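Vener Publishes Good-Practice Code for Two-Arm Robot Work at Household Tables

Code sets clear-zone, speed and cable rules for member labs

TROSEO -- Vener, the association of household robotics labs, has published a code of good practice for two-arm robots working among dishes, small appliances and other everyday items. Member labs may adopt the code at once and are expected to comply by the end of June.

The code was drafted over seven months with technical input from Huang and Jendeo. It applies to any bench where two arms share a single work surface.

"Labs have been writing their own house rules, and those rules rarely match," said Laurențiu Hodoroagă, head of standards at Vener. "A technician who moves from one site to another should find the same limits in force."

Main provisions

1. Arm speed. Shared-surface tasks are limited to 80 percent of the speed approved for single-arm work.

2. Operator training. Operators complete four supervised sessions before working alone, and 90 minutes of refresher training each year.

3. Table layout. Racks, mug trees and appliances are placed toward the sides of the table -- the middle stays open between the two grippers before a task begins.

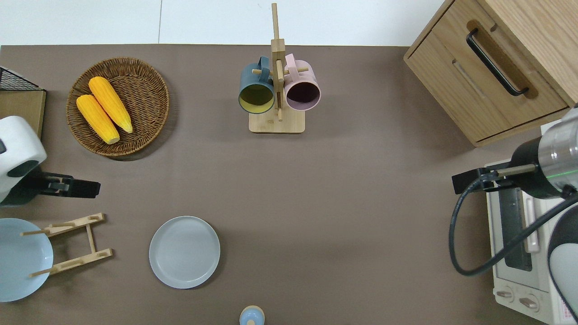 4. Cables. The path of any external arm cable is checked before each session, including where it passes over or beside an appliance.

Availability

The code is free to member labs on request from the Vener standards office. Comments on the first edition are accepted through the same office.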